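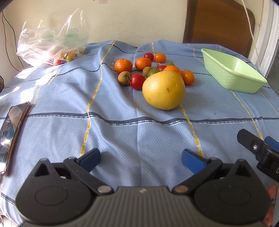

*Blue cloth, navy bands, wavy yellow stripes. Creases left in.*

Nobody irons a tablecloth anymore. Fine. But people are buying them again, and at Letholm, the Saturday market out past the rail yard, Orlando Restrepo had 391 of them folded on trestles by seven in the morning.

Cotton mostly. Some linen, pricier. Stripes sell, he says, florals sit. Round ones? Forget it.

"People got tired of placemats," he told me, already turning to the next customer. Fair enough.

Down the row Rigoberto Muñoz does repairs – hems, burns, wine. Nine dollars for a small patch, more if the pattern has to line up. He learned on curtains, hates zippers, won't touch polyester. His oldest job this August was a wedding cloth with four names stiched into one corner. Took him two weeks.

My own advice, for what its worth: measure the table first. Add a hand's width all round, more for dinners. Wash cold. Hang it over a door overnight and most of the folds drop out.

Stalls pack up at noon. Bring cash.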